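**Ticket 3929** -- Greldale office, label printer drops off network
Opened: 10/24/22
Reported by: Canan Dağdelen
Assigned: Nevzat Tatlı
Priority: normal

**Reported fault**
Printer in the dispatch room stops answering after a idle period. Jobs sit in the queue, then all come out at once when the unit is power cycled. Started after the switch in the Foltelach cabinet was replaced.

**Checked so far**
- Firmware is current. No change.
- Static address confirmed at the printer panel and in the Dursun print server. They match.
- Swapped patch cable, then moved to a spare wall port. Same behaviour on both.
- Ping runs clean while jobs are going through. Replies stop after 900 seconds idle.

**Findings**
900 seconds is the sleep timer on the printer. The old switch kept the link up at 10 Mbps while the unit slept. The new one has energy saving turned on for every port and drops the link -- the printer then doesn't renegotiate on wake.

**Change made**
Energy saving disabled on port 12 only. Speed left on auto. Sleep timer not touched, as Canan wants it kept for after hours.

```
port 12
 eee disable
 speed auto
```
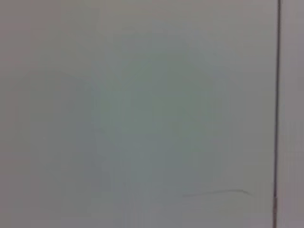
Config saved to startup and copied to the Luvberg share. Two idle periods tested after the change, with a label sent at the end of each. Both printed without a restart.

**Outstanding**
- Colour printer on the same switch has the same sleep setting. No complaints yet, port left as is.
- Canan to report back if the queue stalls again. Leave ticket open until then.

N.T.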